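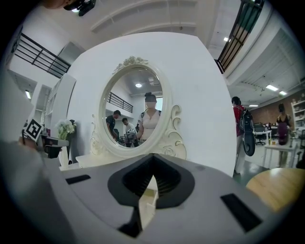
July, evening

I want to write down this day before I forget it, even if my feet ask me to go to bed. I have now been in Pritlow for 18 days, and today was the first day when I felt that the upstairs and the downstairs belong to the same house.

The morning went to the vanity mirror. I had said for a long time that I did not like it. It is white, with an oval glass, and the glass has a thick frame with a flower crest on the top and a curling ornament with roses on the side. When I was a child, my aunt had a similar one and I was not allowed to touch it. Maybe this is why I was so strict with this one. I wrote to the shop in Sturkitz last week to ask if they would take it, and they offered me so little that I felt offended in the place of the mirror. So it stays.

I decided that if it stays, it must be clean. The flat parts were easy. The roses were not. Dust goes into each small fold and it sits there like flour. I tried first a dry cloth, then a damp cloth, and at the end an old toothbrush with a drop of dish soap in warm water. The toothbrush was the right tool. I worked from ten until almost noon with only one stop for coffee, and the water in the bowl I had to change 4 times. The glass I left for the last, with vinegar and a sheet of newspaper, how my mother did it. It makes a terrible squeak, but there are no lines after.

I must also write the bad thing. One petal on the back side has a small chip. I do not know if it was me with the toothbrush or if it came already so. I looked on the floor for the piece and found only a button. I will buy some white filler the next time I go to Wunderlich, where they have also the good sandpaper, and I will try to repair it. It is on the back, so I can take my time.

After lunch I changed the flowers. The old ones were hanging their heads since two days and I was ashamed each time I passed. I took white ones again, because I like how they look against all the white walls, and they cost me 15 for the whole bunch. I cut the stems at an angle and took away the lower leaves. The vase went back to the dark table in front of the tall shelves. I first tried it on the ledge of the mirror, where you would see the flowers double, but it was too much. It looked like a wedding.

The shelves I also wanted to put in order, but I did only the lowest part. There was a box from Muneo which I had not opened since the move, and inside I found the instructions for a lamp I do not have anymore, two candles, and the letters which I was looking for in the winter. Of course I sat down on the floor and read the letters. This is how one hour was gone. I do not regret it, but the upper shelves are the same as yesterday.

The railing upstairs was my last work. Black metal shows everything, much more than I had expected when I first saw the house and found it so elegant. The bars go horizontal, so each one is a small shelf for dust. I went along with a wet sock on my hand. It sounds silly, but a sock can hold the bar from all sides at the same time and a cloth always falls down. It took me 10 minutes and I will do it this way from now on.

From up there I looked down at the room for a while. It was already getting dark and I had the ceiling lights on. I am still not sure about these lights. They are strong, and in the evening I would prefer something softer, maybe a lamp with a yellow shade near the shelves – but then I need a longer cable, and the cable would cross the floor just where I walk with the laundry. I have to think about it.

Dinner was soup from yesterday and bread. I ate it late and standing, which I always tell other people not to do.

For tomorrow: the upper shelves, an answer to the shop in Sturkitz that I keep the mirror (I should be polite), filler, batteries, onions. And the button I found, I think it is from my gray coat. I put it in the small dish in the kitchen so that it does not get lost a second time.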